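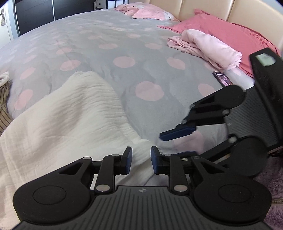 Pink pillows, a polka-dot duvet and a crinkled white muslin blanket on the bed.

Vaida Dzene folds on the bed. She has a table she could use, but the table is in the kitchen and the closet is in the bedroom, and she got tired of walking between the two.

"The bed is the biggest flat thing in the apartment," she said. "I make it first, then I put everything on top and work from one side."

Dzene spent nine years in the laundry room of a small hotel called the Seltow before she began teaching evening classes in household linen. The class meets in November and again in the new year, and it is usually full. Most of the people who sign up have recently moved, had a baby or inherited a cupboard full of sheets.

The hardest item, she said, is the one that looks easiest. A thin cotton or muslin blanket has no weight to hold it in place. It slides on a duvet, it creeps back when you let go of it, and the crinkle in the weave hides the edge you are trying to line up.

Her method takes two people if two are available. Each takes a corner on the same long side. They lift together, let the cloth drop flat and leave it alone for a moment before anyone touches it again. Then one side is turned over by the width of a hand, and that strip is used as a guide for everything that follows.

"People pull," said Wilmer Marulanda, who took the class last year and now helps teach it. "You don't pull muslin. You lift it and put it down somewhere else."

Marulanda works days in a furniture warehouse and said he used to stuff blankets into the closet in whatever shape they came off the line. He measured his shelf after the first class. It was 40 centimeters deep, and none of his folded blankets fit it.
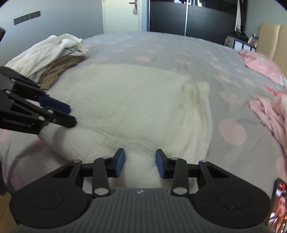 The first fold is the one to get right. If it runs crooked, each later fold makes it worse, and by the third the blanket is a wedge. Dzene tells students to stop after the first fold, smooth from the middle outward with the flat of the hand, and check both corners. If one sticks up, open the fold and do it again. Pressing on it will only put a crease where you don't want one.

After that the blanket is folded in thirds lengthwise and rolled or folded down to the depth of the shelf. She prefers folding. Rolled blankets save space in a drawer but fall over on a shelf.

Pillows come off before any of this starts, if there is a chair to put them on. In a small room they go up against the headboard. Dzene leaves small things such as towels and pillowcases up there too, and folds them last, when there is room again.

There is some disagreement about the duvet. Lucienne Lefèvre, who runs the Brellero linen shop two streets from the class, would take it off the bed.

"It's too soft," Lefèvre said. "You can't get a straight line on something that moves under you. Fold on the fitted sheet."

Dzene said that was fair, and that she does it when she has a lot to get through. With one or two blankets she doesn't bother.

Both women wash muslin at a low temperature and skip the fabric softener. Neither irons it. Lefèvre hangs hers over two lines so the middle doesn't sag, and brings it in while it is still slightly damp at the hem. Dzene uses a rack in the bathroom and shakes the blanket hard, twice, before it goes on.

The next class starts at 6:30 in the room above the shop. Students should bring one blanket and one sheet from home, unfolded.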